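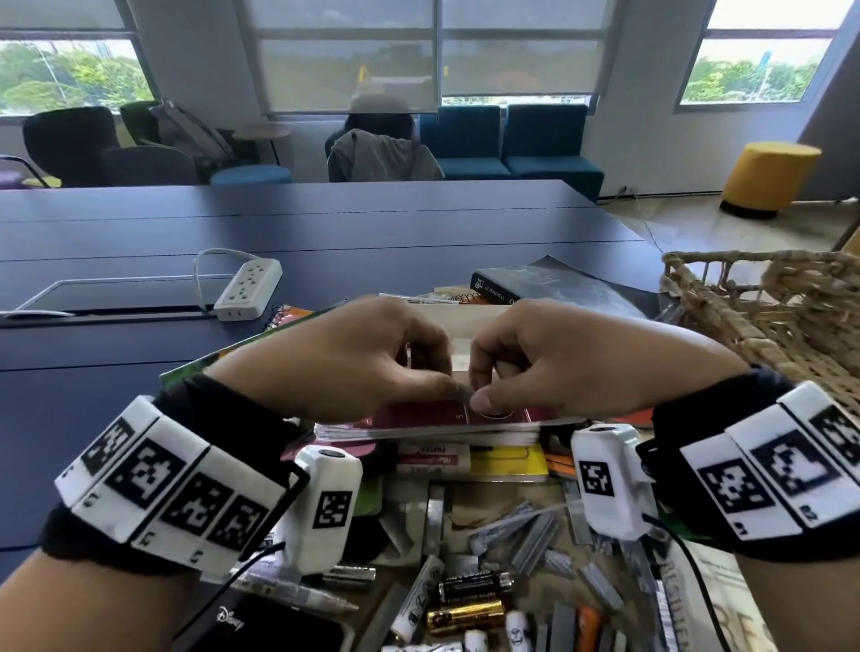

I put off buying a travel bidet for years. I'd read about them, I'd nod along when people online swore by theirs, and then I'd pack a bag of wipes and forget the whole thing until the next campsite. Well, in April I finally ordered the Sevport squeeze bottle, and I've now used it on two long weekends and one very long bus ride, so I feel ready to talk about it (my mother would be horrified).

It's a soft bottle with a long angled nozzle that tucks down inside when you're not using it. You fill it, flip it over, point and squeeze. The first time I got my socks. The second time I got the wall! By the third go I had worked out that you need to lean forward a bit more than feels natural, and since then it's been smooth sailing.

I did look at the Prelach before I settled on this one. That one runs on a battery and has a proper little pump, and the pressure is supposed to be lovely and even, but I know myself and I would never remember to charge it. The Sevport holds plenty for one visit, maybe two if you're careful. I read through a good chunk of the 200 reviews on the shop page and the main complaint was the cap, and I have to agree – it's stiff, and with cold hands at six in the morning it takes some muttering.

Cleaning is easy enough. I rinse the nozzle with warm soapy water, shake it out and leave it standing on the windowsill overnight. Don't put it away damp in its pouch like I did on the way back from Wibisono campground, because the pouch smelled like a pond by Friday and had to go through the wash twice.

Would I buy it again? I would, and I've already got a second one for the car. You still want a bit of paper or a small cloth for drying off, so it doesn't free up as much room in the bag as I'd hoped. My next experiment is the folding one from Bilel, which packs down flat and has a wider mouth for filling at a tap. It should be here before our next trip, and I'll write that one up when I've had a proper go with it.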